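17th May

Up too early. Coffee, no bread left, ate crackers standing at the counter. Meant to write this last night and fell asleep with the light on so it's all going in now, quick, before the bus.

Kitchen first. Finally sorted the vegetable drawer, which has been bothering me since March. Two onions gone soft, threw them out. A bag of carrots I forgot I bought. The potatoes from Ersoy are holding up fine, though they charge more than they used to and the bag's only 2 pounds now. Grumbled at the shelf, paid anyway.

Want to do the soup again. Last time I put in 500 grams of potato and it was too thick, like paste, had to keep adding water. Trying less this time and 200 grams of leek. No cream. Maybe nutmeg — if I can find it, the spice shelf is a mess and I'm not starting on that today. 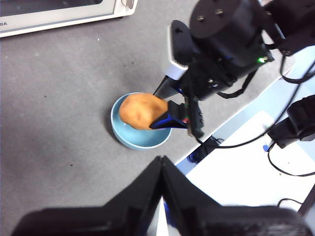

Also the blue bowl. I keep reaching for it for everything and then it's in the sink when I need it. Should get another one. Jindberg had some on the low shelf but the rim was too thick, didn't like how it felt in the hand. Grirnus might have them cheaper, out by the car wash, but that's a whole trip. Not this week.

Peeler is getting dull. I push harder and take half the potato off with the skin. Wrote "peeler" on the list, then lost the list. Found it under the dish towel. Added batteries, sponges, that Jivurex stuff for the drain becuase the water is going down slow again and I know where that leads.

Feeling OK otherwise. Slept badly, knee sore from the stairs, nothing much. Called about the dentist and got put on hold and gave up after 2 songs. Will try again at lunch — probably won't.

Rain starting. Windows are open in the back room, have to get those before I go. And the laundry's still in the machine from yesterday, it'll need to go round agian.

Soup tonight if I'm home by six. Otherwise eggs.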